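Ernine wants 66 dollars a month to plan your spare room

Design firm Ernine opened its room-planning service to home buyers on Friday, promising that customers will "know exactly how a house feels" before they spend a cent on paint. The price is 66 dollars a month, with a minimum of 2 months.

The firm says it tested the service with 28 households in Pasaribu and that most of them were pleased. It would not say how many "most" is, or whether the families paid for the test. A fuller report is due in September.

Larasati Entili, who runs sales at Ernine, said buyers save around 4000 dollars by settling on colors and doors early. Asked where the number came from, she pointed to a survey the firm did itself. The survey asked people what they thought they would have spent – a question that tends to bring out large answers.

Builders in town are not rushing to sign up. Retno Wattimena has fitted kitchens and doors in Lasus for years and has seen plenty of these programs come and go. "People fall in love with a wall color on a screen," she said. "Then the light in the real room is different and they call me anyway."

Ernine's terms also state that room plans are "for guidance only" and that measurements should be checked on site before any work is ordered. That leaves the customer holding the tape measure, much as before.

Rival firm Stostach gives away a simpler planner and makes its money on furniture. It declined to say whether it would follow Ernine and start charging. Ernine offers no free trial, and refunds end once the first plan has been saved.

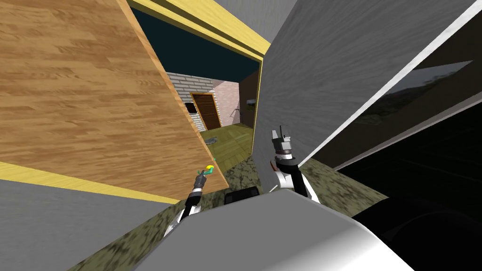
Computer-rendered rooms, with a brown wooden door in a white brick wall.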